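Looking After a Pale Wood Tabletop

Posted August 6, 2018 by Percy Correa

Light wood shows everything. Coffee rings, pen marks and the gray film left by sleeves and forearms all stand out more on a pale table than on a dark one. Most of it comes off with very little work if you get to it early.

Find out first what you are cleaning. Put a drop of water in a spot that doesn't matter, such as the underside of the edge, and wait 10 minutes. If the drop still sits on top, the table has a sealed finish. If it has soaked in and left a darker patch, the wood is bare or oiled and needs to be kept much drier.

Everyday cleaning

Wipe with a damp cotton cloth, then a dry one. Follow the grain, even where it runs at a slant to the edge of the table. For greasy marks add a small squirt of dish soap to a bowl of warm water and wring the cloth out until it stops dripping. Skip the scouring pads. The green ones leave fine scratches that fill with dirt and turn gray by the end of the month.

Before you go any further, check the surface from a low angle with the light coming across it. Smears and dull patches that you can't find from above will often show up that way.

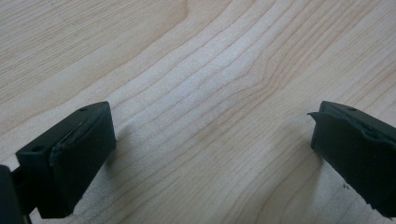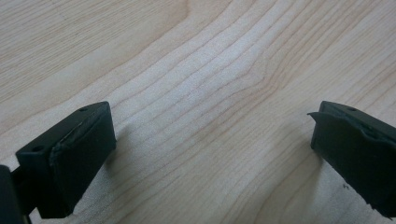 Mark any rough spots with a bit of painter's tape so you can find them again when you change position.

Water rings

A white ring is usually moisture in the finish. Lay a clean, dry dish towel over it and press with a warm iron, no steam, for a few seconds at a time. Lift and look between presses. A dark ring has gone into the wood and won't come out this way. It has to be sanded.

Sanding a small patch

Only do this on solid wood. Veneer can be very thin, and once you are through it there is no fixing it. If you can't tell, look at the end of the board: on solid wood the lines on top carry on over the edge.

Use a sanding block, go with the grain and work a little past the mark on all sides so you don't leave a dip. Vacuum the dust and wipe with a barely damp cloth. Let it dry overnight, then put on the same finish the rest of the table has. On an oiled table use two thin coats and wipe off all the extra after each one. Spread the oily rags out flat outdoors to dry. Bunched up in a trash can they can catch fire.

Keeping the color

Pale wood tends to yellow in the sun. Ours sits near a south window, and by June there was a clear outline where a fruit bowl had been since winter. Move bowls, trays and runners every couple of weeks, and turn the whole table end for end once or twice a year if the room allows it.

Felt pads under lamps and planters are worth the few dollars. Replace them when they pick up grit.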